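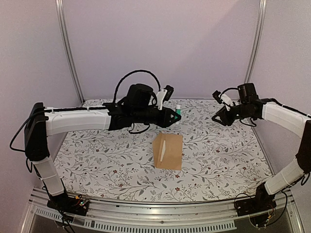

Several readers wrote to us after the March issue to say that the returner scheme at Collasport sounds fine on paper, but that a woman coming back from two years at home with a child needs fixed hours far more than she needs a mentor. One of them added that she had turned down a place on it for that reason, as the start time was 7:30 and her son's daycare opens at 8.

We put the point to the company. Collasport says the start time was set by the shift pattern at its Horosham site and that it had not been raised in the first round of interviews. From the next intake, returners may choose between 7:30 and 9:15. The later start comes with a shorter lunch break and the same pay. The company has not agreed to part-time places, which was the other request in most of the letters.

For those who missed the March item, the scheme is open to women who have been out of paid work for at least 2 years because of care for a child or a relative. It lasts 32 weeks and is paid at the regular entry rate. There were 227 applications for the first intake. Travel is refunded for anyone living outside Horosham, but claims have to be handed in by the end of each month, and late ones are not carried over.

Dudek, which runs a similar scheme for office staff, has taken a different route. Its returners work three days a week for the first half and full time after that. Pay is reduced to match during the first half, and some readers told us they could not have managed on it without a second income at home. Others said three days was the only arrangement their families could have lived with. The company is keeping the pattern for another year.

Asteleck has no scheme yet. It does now hold the job of anyone who takes leave to look after a parent, for up to six months. Until this spring that applied only to new mothers. The change covers men as well, and we would like to hear from anyone who has used it, or who asked and was refused.

On child care, the picture is much the same as last year. Neither Collasport nor Dudek pays toward it. Both say they are looking at what a shared arrangement with other employers in Horosham would cost, and neither would give a date.

Applications for the next Collasport intake close at the end of the month. The form asks for a work history with dates, and gaps can be left blank. References from before the break are accepted, however old they are.

Newsletter item, 7 Jun 2022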